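Household computer tips: keeping scans, manuals and receipts where you can find them
Posted 13th February in Home Tips, Stusevik

Most homes now have two filing systems, a drawer full of paper and a computer full of files called "scan0001". These tips are for the second one. They work on any computer, and none of them needs paid software.

Make one folder and put everything in it
Call it Household. Inside, make a folder for each of these: Appliances, Car, House, Insurance, Medical, School, Taxes. Stop there. If you find yourself making a folder for a single piece of paper, put the paper in House.

Name files by date first
Type the year, then the month, then the day, then what it is and who it came from: 2023-01-17 water heater receipt Fastport. The computer will then sort everything in order without any help. Use dashes in the date and avoid slashes, which most systems won't accept in a file name.

Scan receipts the day they come in
Thermal paper fades. A receipt left on a kitchen windowsill can be blank by the end of the summer, and the warranty claim goes with it. A phone scan is good enough. Lay the receipt on something dark, smooth it down and check that the date and total can be read before you throw the paper out.

Save the manual as well
When you buy an appliance, download the manual that same evening and put it next to the receipt. Older manuals do disappear from makers' websites. Add the model and serial number to the file name. Then you won't be pulling the dishwasher out to read the plate.

Scanner settings
Ours is a Prinex flatbed and came set to the highest quality. One page took 38 seconds and made a file too big to email. Change the default to 300 dpi, grayscale, PDF. Keep color for photos and anything with a stamp on it.
If the scanner puts a gray line down every page, clean the narrow strip of glass beside the main one. A soft cloth with a little glass cleaner will do it. Spray the cloth, never the glass.

Turn on text recognition
Many scanning programs have a box marked OCR or "searchable PDF". Tick it. You can then search for "furnace" and find a bill you filed under the wrong name.

Clear the desktop once a month
Pick a date and set a reminder. Give it 30 minutes and stop when the time is up — whatever is left goes in a folder called Sort Later. We do the big clear-out in January, before the tax forms arrive.

Keep two copies, in two places
Copy the Household folder to an external drive and keep a second copy outside the house, at a relative's or with an online service. Put the date of the last copy on a piece of tape on the drive. Every few months, open 4 files from the backup and see that they open properly.

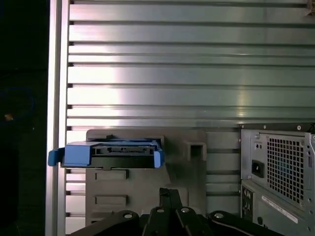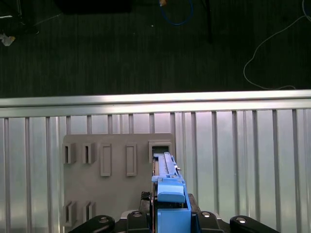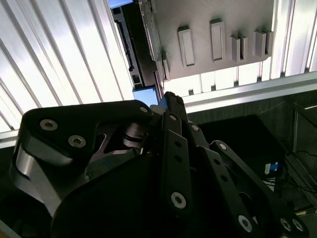
Passwords for shared accounts
Keep the logins for the electric, water and internet accounts in a password manager that both adults can open. A notebook in a locked drawer also works. Leave them out of the Household folder itself.

What to delete
Old drafts, duplicate scans, and manuals for things you no longer own. Keep tax papers and anything to do with the house.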